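Hatholm Calcium Sulphonate Grease

Product group: Industrial greases
Manufacturer: Jaiswal Lubricants, Koltville works
Supplied by: Wutberg Industrial Supply
Page last revised: March 14, 2022

Overview

Hatholm is a heavy-duty grease for plain and rolling bearings which carry high loads at low to moderate speed. It is made from a refined mineral base oil thickened with a calcium sulphonate complex. The thickener itself gives a good part of the load-carrying and rust-preventing performance, and the grease therefore contains only a small amount of further additives. It contains no lead, molybdenum disulphide or graphite.

The grease is smooth, slightly tacky and light brown in colour. A small difference in shade between batches is normal and has no effect on performance. Customers who require a coloured grade for identification purposes should raise this with the sales office before ordering, as dye can only be added during manufacture.

Where it is used

Hatholm is intended for general plant in wet or dusty surroundings. Suitable applications include conveyor bearings, crusher bearings, pump and fan bearings, slew rings, open pins and bushes, and the wheel bearings of yard vehicles. It may also be used in electric motor bearings of medium size, provided that the motor maker permits a calcium sulphonate product.

It should not be used in high-speed spindles, in oxygen service or in any position where contact with food is possible. A separate grade is available for food and drink plants and is described on its own page.

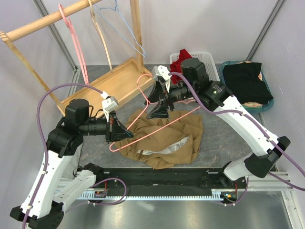

Pink hanger over a brown garment on a dark grey tabletop.

Typical properties

Consistency: Grade 2
Thickener: Calcium sulphonate complex
Base oil: Mineral
Colour: Light brown
Texture: Smooth, slightly tacky
Density: 969 kg per cubic metre
Four-ball weld load: 415 kg

The values given are typical of current production and do not form a sales specification. A certificate of analysis is issued for each batch and will be sent with the delivery note if it has been asked for at the time of ordering. Certificates can also be supplied afterwards against the batch number printed on the lid or drum head.

Base oil supply

The base oil is bought under term contract, and each incoming parcel is tested for viscosity, flash point and colour before it is released to the grease kettles. The Koltville works holds storage for 2,100 tonnes of base oil on site. This allows the works to keep to one grade of oil through a normal production year and to absorb short delays at port without a change of formulation.

Should it become necessary to use base oil from another refinery, registered customers will be told in writing before the first batch is dispatched. Samples from the trial batch are kept by the laboratory and may be requested.

Prices are fixed for each calendar quarter. They are reviewed against the cost of base oil and packaging, and any change is notified before the new quarter begins. Orders accepted in one quarter for delivery in the next are invoiced at the price shown on the order acknowledgement.

Changing over from another grease

Calcium sulphonate greases mix reasonably well with most lithium complex products, but mixing is not recommended as routine practice. Clay-thickened and polyurea greases should be removed completely. The preferred method is as follows.

Clean the fitting and the area around the relief port. With the bearing turning slowly, where it is safe to do so, pump in Hatholm until the grease leaving the port is of an even colour. Wipe away the purged grease and run the machine for a short period before refitting the plug. The first relubrication after the change should be made at half the usual interval.

Where a central lubrication system is in use, the reservoir should be emptied and the main lines flushed through. Long lines of small bore may need a softer grade in cold weather. Our technical department can advise on this if the pump type, pipe length and pipe diameter are supplied.

Relubrication

The interval depends on bearing size, speed, temperature and the amount of water or dirt present. For a medium-sized roller bearing in a clean indoor position, about 3,000 running hours is a reasonable starting point. Bearings exposed to washing down will need attention far more often, and a record of the grease condition at each visit is the best guide to a settled interval.

Over-greasing is a frequent cause of raised bearing temperature. If the temperature remains high for more than a few hours after greasing, the relief port should be checked for blockage. 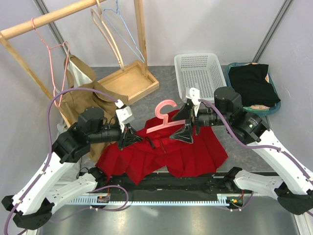

Red pleated skirt laid out, with a pink plastic hanger held above it.

Packs

Hatholm is available in cartridges, pails, kegs and full drums. Cartridges fit standard lever guns and are sold by the carton only. Drums are supplied with an inner liner on request — the liner reduces waste where a follower plate pump is used, but it must be fitted at the works.

Returnable bulk containers may be arranged for customers with a regular requirement. A deposit is charged on each container and is credited when the container is received back in sound condition, with the lid and clamp in place.

Storage and shelf life

Store under cover, upright and out of direct sunlight. Packs should be kept closed when not in use. Slight separation of oil at the surface may be seen after long storage, particularly in warm stores, and the oil can be stirred back in by hand. If a large quantity of oil has separated, the pack should be set aside and the batch number reported to us.

Opened packs should be used before new ones are started. Grease which has been in contact with water or grit must not be returned to the container.

Health, safety and disposal

The product presents no unusual hazard in normal use. Suitable gloves should be worn and skin washed with soap and water after contact. Grease injected under the skin by a pressure gun requires hospital treatment at once, even where the wound appears slight. The safety data sheet should be read before first use and is sent with every first order.

Used grease and empty packs must be disposed of through a licensed contractor. They must not be placed in drains or general waste.

Ordering and technical enquiries

Orders may be placed through the Wutberg sales office or through an existing account. Stocked packs are normally dispatched from the Koltville warehouse on the next working day. The warehouse closes for stocktaking in December, and customers are asked to place orders early for that month.

Technical enquiries should be addressed to Tonantzin Villaseñor, Product Manager, Industrial Greases. Please state the machine, the bearing type, the running temperature and the grease now in use — a photograph of the bearing plate is helpful where the type is not known.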